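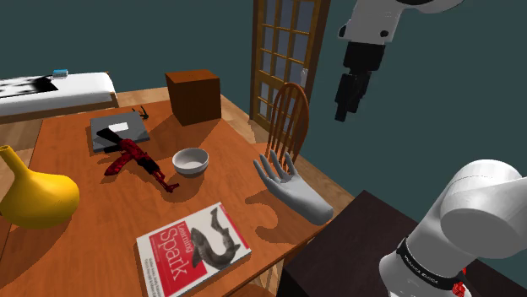
Esstisch mit gelber Vase und dem Buch "Learning Spark"

Checkliste Nahrungsergänzungsmittel und Vitamine -- Wohngruppe Jollora
Durchgang Januar, ausgefüllt von Birsen Dursun
Gegengelesen: Hendrik Dewulf

1. Bestand vollständig erfasst
Ja
11 Präparate, alle mit Name und Öffnungsdatum. Im Herbst fehlte das Öffnungsdatum noch bei fast jeder Dose. Großartig, wie schnell das alle übernommen haben!

2. Haltbarkeit geprüft
Mangel, behoben
Ein Eisenpräparat war abgelaufen und ist zurück an die Apotheke gegangen. Bei den Brausetabletten (Vitamin C) zählt nach dem Öffnen auch der Trockenstopfen im Deckel, bitte nie herausnehmen.

3. Lagerung trocken, dunkel, unter 25 Grad
Ja
Der Schrank im Flur ist viel besser als das alte Regal über dem Herd. Vitamin C mag weder Wärme noch Feuchtigkeit. Thermometer hängt innen links.

4. Fischöl und Vitamin-D-Tropfen
Ja, mit Anmerkung
Tropfflaschen stehen aufrecht, Verschlüsse sauber. Das Fischöl nach dem Öffnen in den Kühlschrank, so steht es auf dem Etikett. Mieke Segers hat die Flasche gleich umgeräumt.

5. Dosierung mit dem Plan abgeglichen
Offen bei einer Person
Herr Magalhães (Sérgio) nimmt ein Multivitamin und zusätzlich Zinktabletten. Beides zusammen ergibt mehr Zink, als im Plan steht. Bis die Hausärztin geantwortet hat, bleibt die Zinkdose zu.

6. Wechselwirkungen notiert
Teilweise
Vitamin K bei Gerinnungshemmern ist rot markiert, sehr gut lesbar. Es fehlt noch der Hinweis, Calcium und Schilddrüsentabletten zeitlich zu trennen. Wendy Bunting ergänzt das auf dem Blatt an der Schranktür.

7. Kindersichere Verschlüsse, Schrank abschließbar
Ja
Schloss neu, Schlüssel am Bund der Schichtleitung. Alle 6 Kappen mit Drehsicherung getestet, keine springt auf. Eisen steht jetzt ganz oben, wegen der Besuchskinder.

8. Küche: vitaminschonende Zubereitung
Ja
Brokkoli wird gedämpft, Kartoffeln werden erst kurz vor dem Kochen geschält. Und es schmeckt -- die Paprika-Rohkost war vor dem Essen schon weg! Offener Orangensaft trägt ein Datum.

9. Dokumentation
Mangel
Zwei Abendgaben ohne Kürzel. Bitte direkt nach der Gabe abzeichnen, auch wenn gerade das Telefon klingelt.

Noch zu erledigen
Rückmeldung Hausärztin zu Punkt 5 (Dewulf)
Blatt an der Schranktür ergänzen (Bunting)
Ersatz für das Eisenpräparat abholen (Segers)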